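Unit 7 – Hand-held gripper kits: what you get, what to ask the vendor
Notes, C. Caruso, April 24, 2020
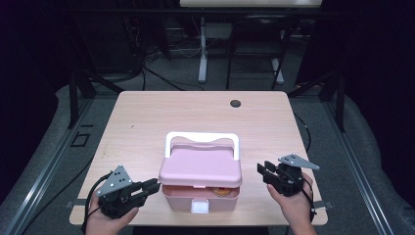
Two-handed setup, both grippers up to the pink box, no contact yet. Note the latch at the front.

Kit under review = Tivent pair. You hold one in each hand, do the task yourself, the kit logs it. No arm needed at this stage – that's the selling point. Listed at 1378 for the pair, software seperate.

Wired version only. Cables come off the back of each unit, so plan where they run before you start. Wireless promised for August, dont count on it.

Things to compare (Kulteso is the other quote):
– finger shape. Two parallel fingers fine for handles and box sides. Small latches harder, try before you buy
– top plate. Flat metal with holes, check what mounts to it
– weight after 70 repeats, not after 2
– spare fingers, price and wait time
– who owns the recordings?? read the Tisport terms, page 2

Tasks for the trial: lift box by handle, open lid, close lid, press latch. Same start position each time, otherwise the logs are useless for comparing kits.

Common mistake – squeezing too early. Line up both sides first, then close. Lid tasks need one hand holding the body steady.

For next session: read the Tanguy service contract, mark anything on calibration visits. Bring one question each for the vendor call.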